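Chapter 7
Buying the Arm: Reading a Vendor's Claims 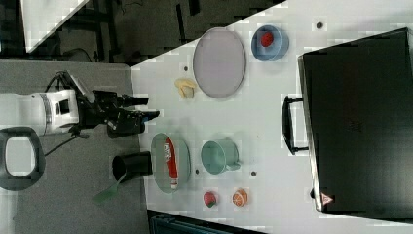 7.1 What the Besnard kit promises

Last updated: September

The Besnard tabletop kit, sold by Cemel, comes with a two-fingered gripper and a promise that it will clear "any household table." The brochure cites 400 practice runs and a setup time of 50 minutes. Neither figure tells a buyer much. Whose table was it? Who reset the dishes between runs?

A mug on its side is a different problem from a mug standing up. So is a bottle lying on a plate, where the fingers must close on one and leave the other alone. Toy fruit is forgiving – a real strawberry is not. Yufang Cai, reviewing the kit for Clollimeck, asked for the list of failed grasps and received a revised price sheet.

In this chapter we read the offer line by line, starting with the word "any." Keep the service contract (Appendix C) open as you go, and note that support ends after 182 days.

Reader comments

Bastian Schwerdtfeger: We paid for the kit. Setup took a full afternoon. Does 7.3 cover refunds?

hultutley_lab: Page 43 still has the old contract terms.

We use cookies to remember your place in this chapter. Accept | Settings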